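Drillesville Guest House
Apr 8, 2025

1/ Room refresh update from Gladys Athumani, Guest Services. Drinking water is now placed beside the kettle in each guest room.

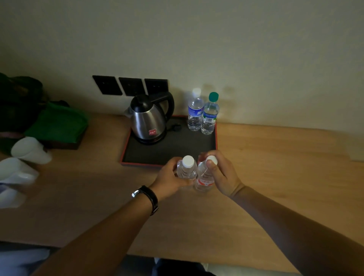
Guests staying more than one night may ask reception for further bottles – there is no charge.

2/ Water is also supplied to the meeting rooms in wrapped packs. Groups of over 200 should order by May.

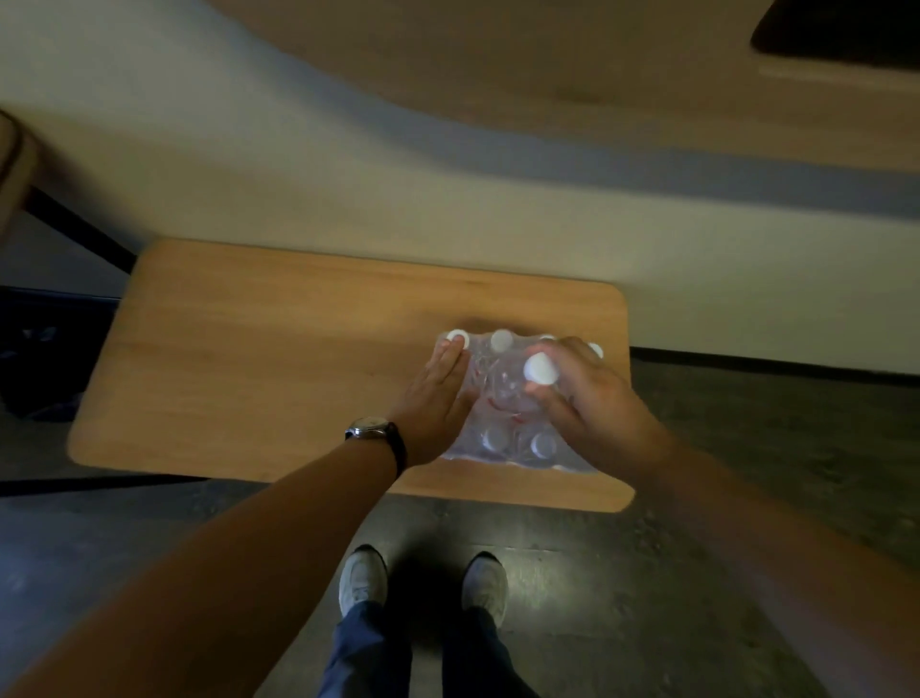
3/ Enquiries
Please ring reception on extension 823.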